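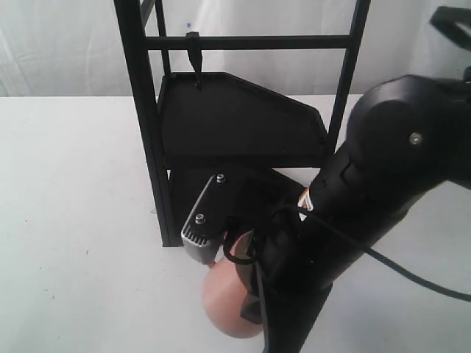 3.2 Racks, hooks and panels

The second group of items in the study were the small upright racks. By rack we mean any open stand made of tubing or bar, with at least two posts and one crossbar, that sits on a table or counter and holds things either on a hook or against a panel. Wall racks were left out. So were shoe racks, they're covered in Section 3.4 with the other floor items.

Racks turned out harder to sort than we planned for. In the first coding round (March) we had one label, "rack", and the coders used it for nearly everything that had legs and gaps. Dish drainers, key stands, a letter holder, one thing that was really a lamp with the lamp gone. Agreement was poor. We split the label into three after that: hanging rack, leaning rack, mixed rack. Mixed means it has a hook or hooks and also some flat part that things can rest on or against. Most of the trouble cases went to mixed, and agreement got better, though see the note on Eder households below.

Materials. Square-section tubing was common in the newer racks, round wire in the older ones. Black was the usual finish. We did not test what the tubing was made of beyond a magnet and did not weigh anything, so no claims here about sturdiness. Coders were told to write "metal" and leave it there.

Hooks. A hook was counted as a hook if something could hang from it without being tied. Fixed and loose hooks were coded apart. Loose hooks are a pain. They slide, they get borrowed for other jobs, they end up in the drawer with the batteries. In the Bemley homes loose hooks were often found nowhere near the rack they came with, and people could tell us right away which rack they belonged to. We took their word for it.

Panels. This was the part we had not expected to write much on. A panel, in our coding, is any flat piece mounted between the posts. Some are cut square, some slanted along one side or more. Owners had strong views on what the panel was for and the views did not match. A splash guard. A place for magnets. A stop so the mail doesn't fall through the back. Two people in the same home gave us two different answers while standing in front of the same rack. We coded the use reported by whoever put things on it most often, which is a rough rule but we needed one.

Figure 3.1. Upright rack on a white tabletop: square-section black tubing, crossbar near the top, small hook hanging from the crossbar, flat panel between the posts. Coded as mixed.

The full set has 1597 logged items over all groups, of which 808 were on or in some kind of holder at the time of the visit. A holder here is the wide term, racks plus bins plus trays plus bowls. The remaining items were on a bare surface, the floor, or in someones hand. Figures by holder type are in the appendix and not repeated here.

Placement in the room

Upright racks were mostly kept close to a wall, back side to the wall, one post near a corner or window frame. Where a rack stood out in the middle of a table it was usually because the table was being used for something and the rack had been pulled over. We logged those as "in use" if the person said so and "displaced" if they said it would go back. Nearly everyone said it would go back. Follow-up visits in Plirnunero found several of the displaced racks in the same spot as before, with more on them.

Height was a problem. We set the cutoff for a tabletop rack at 850 mm, measured from the table surface to the top of the tallest post. Anything taller went to floor items even if it was standing on a table, which looks silly in the log but kept the groups clean. If a post was at an angle we measured straight up to the highest point, not along the post. Early visits measured along the post and had to be corrected from the sheets. We believe all of them were caught.

What goes at the bottom

The lower part of a rack was coded on its own. Open, shelf, box, or other. "Box" covers any closed or mostly closed shape, drawer or no drawer. Lower boxes collected small stuff: rubber bands, receipts, clips, pens that may or may not work. Coders were asked not to open anything. If the owner opened it we logged the contents, if not we wrote "closed" and moved on. This means contents are under-reported for boxes compared to open shelves and the two shouldn't be compared directly. An earlier draft of this paper did compare them. Please use this version, dated 04/11/2023.

One pattern worth keeping. The bottom of the rack was tidied last or not at all. People doing a walk-round tidy started with whatever hung from the hooks, then the panel if it had anything on it, then the table next to the rack. The lower part got a wipe at the front edge. Asked later, owners described the whole rack as "done."

Eder households

Six of the homes in Eder used the same model of rack, bought together from a shop clearance. Same posts, same crossbar, and by the time of our visit they were all set up differently. One had the panel flipped. One had no panel and the owner did not remember there being one. We kept all 6 in the sample but coded them as separate racks, since the question is about use and not about the product. A reader who wants to drop them can do so with the flag in column four; the ranking of the three rack types stays the same, the gap between leaning and mixed gets smaller.

Labeling followed the Oketti sheet, second version, with the hook and panel fields added by us. The sheet has no field for racks holding nothing. We used "none" in the contents line, and left the use line blank unless the owner had somthing to say about it.

Bins and trays are next, in 3.3.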